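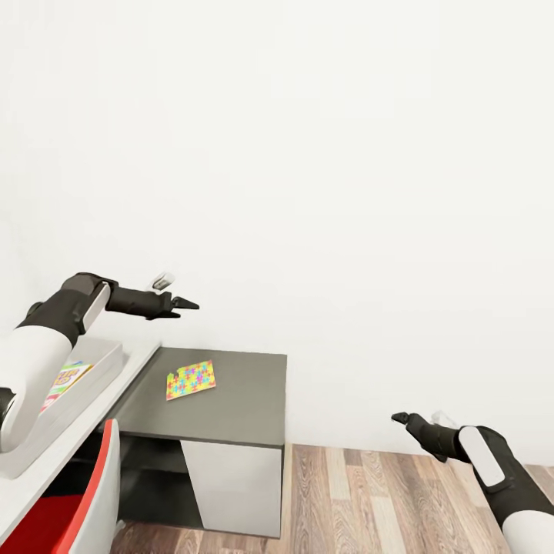 I've been pushing the Drellton floor sweeper over my planks for one whole winter now, and I still get a silly amount of pleasure out of it. It's the non-electric kind, with a brush roller, a dust pan inside and a long handle, and I bought it in November after our old vacuum started smelling like burnt toast. My floors are light wood, long planks in a mix of beige, tan and gray-brown, and anybody with a floor that color knows it hides crumbs beautifully until you walk on them in your socks. You think it's clean, and then the sun comes in low and oh dear.

So, the sweeper. It weighs next to nothing (I can carry it upstairs with two fingers, coffee in the other hand) and it picks up far more than I expected for something with no motor. Rice, dried mud, cat litter, the little paper circles from the hole punch, all gone in one or two passes. Go with the grain if you can! Across the grain it still works, but fine stuff tends to settle in the seams and you'll need a second go.

The roller is the best part. It's a mix of stiff and soft bristles and it pops out with one tab, so cutting the hair off takes a minute. My last sweeper, a Fleltley, needed a screwdriver for that and I did it maybe twice in its life. The Drellton's rubber bumper is nice too. I bang into the baseboards constantly and there isn't a mark on them.

Things I'd change: the dust pan is small. With two kids and a cat I empty it every day, and the catch is stiff enough that I've dumped the lot on my shoes more than once. The handle comes in three pieces and the middle joint worked itself loose after a few weeks. A wrap of plumber's tape fixed it, and it's been solid since. Also, it won't get right into corners. I keep a hand brush for those.

It's fine on a flat rug, hopeless on a shaggy one. My neighbor Meenakshi Kamath borrowed it for her hallway runner and liked it so much she ordered the same one in green. Her husband Ross Dow wanted the Hanier because it has a wider head, and they tried both. The Hanier covers more floor per push but it wouldn't fit under their couch, and the Drellton slides right under with room to spare.

I paid 31 dollars for mine, and a spare roller came in the box. I haven't needed it yet. The original has gone a bit fuzzy at the ends but it still grabs everything, even the glitter from a birthday card that I'd given up on. If you have hard floors and hate dragging a cord around, get one. Mine lives behind the kitchen door and comes out after every single meal.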